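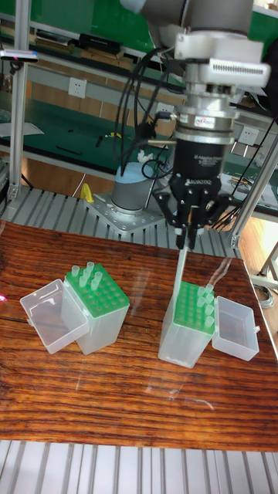
Can a machine do the boring jobs yet. That's the question I get asked every time I mention I read about robots for fun, usually by someone holding a tea towel. And my answer has changed a bit this year so I'm writing it down quick before I change it back. Look at how much metal it takes to hold one pipette tip. Wrist, rings, cables looping everywhere, a black Robotiq gripper the size of a jar, and right at the bottom a skinny see-through tip pinched over a green rack full of little holes. A bored teenager could do it with two fingers while looking at their phone. But moving tips from one box to another is a chore, a proper one, same family as pairing socks or putting the cutlery away, and I think it's a fairer test than the backflips.

I used to do this sort of job by hand btw. Two summers at Brotitz, in the packing room, August both times, no air con. Not lab work exactly, we filled sample kits. Tips, tubes, labels, lid, next. My best shift was 3054 tips, which I know because they wrote it on the whiteboard and left it there for weeks. By the end of it I couldn't feel my thumbs. So when people say "but why would you want a robot to do that" I do wonder what they've been doing with their summers.

Anyway. Things I've noticed, in no order.

Clear plastic is horrible. Horrible for people, worse for cameras. You know when you put a glass down on a draining board and then can't find it? Now do that with something thinner than a straw, on a shiny table, with a see-through lid next to it. My friend Saron Alemayehu works on sorting lines (parcels mostly, the Hostville depot) and she says they'd rather have a hundred cardboard boxes than one shrink wrapped bottle. Same thing at home. Everyone wants the dishwasher emptied and half of what's in there is glass.

Then the holes. A tip has to go down pretty much straight or it catches on the edge, and after that you're pushing a bent bit of plastic at a rack. People don't aim, we sort of feel for it, wiggle, drop. Took me no time to learn and I couldn't tell you how I do it. A gripper with two hard fingers has to get the wiggle from somewhere. Cutlery drawers have the same problem but at least a fork doesn't mind.

And the letting go!! Always forgotten. Picking up gets all the attention, but tips are light and they cling to anything a bit static. Mine used to stick to my gloves. I'd open my fingers and the thing would just come with me.
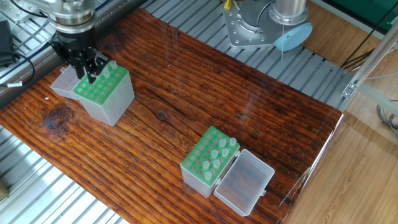 Tip boxes on the go, lids open, gripper down at one of the racks.

What I like about the rack job is you can't fudge it. With folding laundry there's always an argument about what counts as folded. My mum's folded and my folded are different countries. A tip is in the hole or it isnt.

What I don't like is how easily you can kid yourself from one good go. I went to an open evening in Skurholm last Tuesday, a small place, chairs round the edge, someone's coats on the radiator. They had a talk on shop-floor robots and the bloke giving it put up one number, 80 percent, and half the room nodded like that was good. Eighty! If I'd dropped every fifth tip at Brotitz I'd have been out by lunch. If your dishwasher robot broke every fifth glass you'd be drinking out of mugs by the weekend. I put my hand up and asked what happens to the other twenty and he said "someone picks them up". Right. So that's still a job then, it's just a worse one.

To be fair to him he also said the arm doesn't get sore thumbs and will go all night, and I've thought about that since. Slow is fine if I'm asleep. I don't care if it takes till six in the morning to empty the dishwasher as long as it doesn't wake the dog.

The firm I'm half keeping an eye on is Admasu, who say they want to do kitchens eventually but are starting with stockrooms. Sensible. In a stockroom the shelf is where you left it. In my kitchen the colander is wherever my brother thinks colanders live.

So, yet? Shop floor, some of it, yes, if the boxes turn up in the same place and there's a person nearby. House, no. Not mine. I'd give it a rack of tips long before I'd give it the good glasses.

Need to dash, bus. Will do the comments tonight, and yes I saw the one about robot hoovers, mine is stuck under the sofa again so you can guess what I think. Next post is lawnmowers, probaly.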